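Brodholm sets money aside for more hand-held grippers
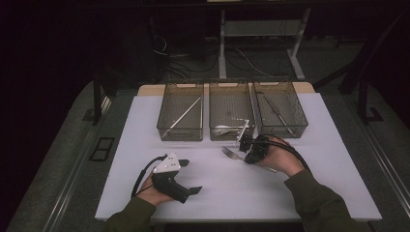
Cutlery sorting with a pair of hand-held grippers and three mesh baskets.

After a good deal of talking over tea, the Brodholm workshop has settled its equipment plan for the coming year, and we are delighted to say the sorting benches come out of it very nicely. Fares Bitar, who has looked after the budget since October, has found room for 9 more pairs of grippers, along with roughly 900 pounds for spare fingers and cables (always the first things to go!).

Damian Ostrowski had hoped for a second robot arm as well, but the quote from Watadex came in higher than anyone liked, so that will wait until the spring round.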